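Trial Log, Stacking Task

Run 70

The club's entry for Listel was a simulator and two cubes, teal on magenta. Lalit Garg wrote the controller in February and had rewritten it 9 times. 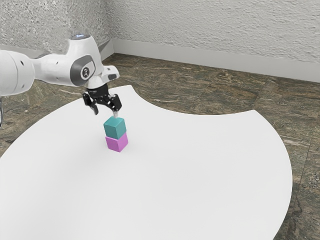 Run 71

He raised the settle time to 300 milliseconds and read the contact log twice. The close view went into the report under Zelier's name, as the rules required. 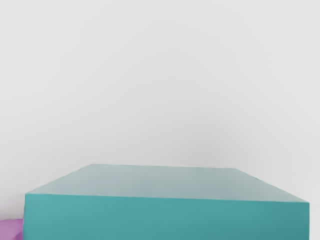
Reddy asked whether a color threshold would hold at that range, with so little in view except teal. Garg said it would hold. He checked it anyway, after Reddy went home.

At line 3086 he found the release command, commented out in his own hand.

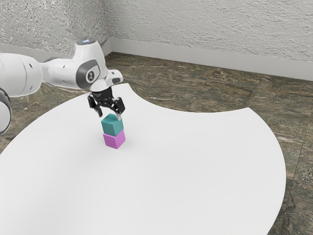 Fig. 3. Gripper at the upper cube, side view.

He restored the line, saved, and started the run again.
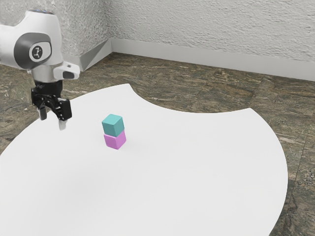

Run 72

Same seed. Garg left the settle time alone and wrote Reddy's name beside his own.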